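## 4. Setting Up Your Trunetti Pasta Roller

You have already unpacked the machine (Section 2) and found all the screws (Section 3, second attempt). What remains is to fasten it to something that will not come along for the ride when you turn the crank.
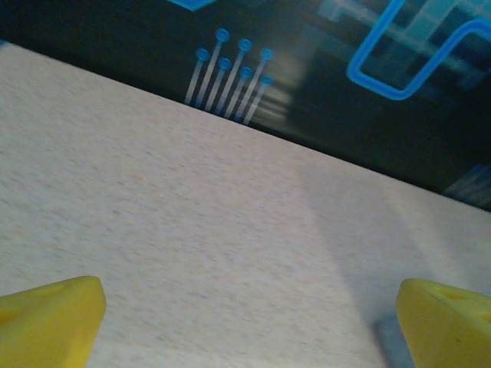
### 4.1 Before you clamp

The Trunetti weighs less than it looks, and a stiff dough will drag it across the kitchen if you let it. Give yourself a straight table edge with an overhang deep enough for the clamp jaw. Drawers, rails and decorative molding all get in the way, usually after you have tightened everything.

1. Wipe the edge with a dry cloth. Flour under the clamp behaves like ball bearings.
2. Set the roller body on the edge with the crank socket facing your stronger hand.
3. Slide the clamp up through the slot in the base until you hear one click. Two clicks means you have it upside down.
4. Turn the clamp knob until it stops, then a quarter turn more.
5. Push the machine sideways with your palm. If it moves, go back to step 4. If the table moves, you need a heavier table.

> **Caution:** Do not use pliers on the clamp knob. The knob is softer than the pliers and will lose. Replacement knobs are sold under part number 161 and arrive when they arrive.

> **Note:** The felt pad goes between the clamp and the underside of the table. It does not go in the rollers. Edit Somogyi in our repair shop keeps a jar of the ones that did.

### 4.2 Fitting the crank

1. Insert the crank with the flat side up.
2. Turn it once, slowly, away from you. You should feel light resistance and smell a little machine oil.
3. Turn the thickness dial to 0, the widest setting, and listen. A soft tick is the dial. A crunch is packing foam, and you should go back to Section 2.

If the crank falls out whenever you let go, it is the crank for the Gondomora attachment, and the right one is still in the box. They differ by the width of a fingernail. We have asked the people who designed them why, and they were very interested to hear it.

### 4.3 The cleaning dough

The rollers leave the factory coated in food-safe oil, which is harmless and tastes like a bicycle. The first batch of dough exists to pick it up.

1. Mix 200 g of plain flour with enough water to make a dull, firm dough. Save your eggs.
2. Flatten a piece by hand and pass it through at setting 0.
3. Fold it, turn it and pass it through again. Gray streaks are normal.
4. Repeat with fresh pieces until the streaks stop.
5. Throw all of it away. Somebody in your household will ask whether it could be baked. It could not.

**Caution:** Never wash the rollers or put any part of the machine in the dishwasher. Water gets into the gears and stays there, and the warranty leaves at the same time.

### 4.4 First real batch

Work with no more than 800 g of dough in one sitting. The rollers could do more, but you will run out of places to hang noodles. Keep the pieces you aren't rolling under a damp towel, and move the dial one step at a time. Skipping from 0 to 4 gives you lace.

If the sheet comes out curved, the clamp has loosened on one side. Repeat 4.1, steps 4 and 5. If it is still curved, see Section 7, "Roller Alignment," and set aside an evening.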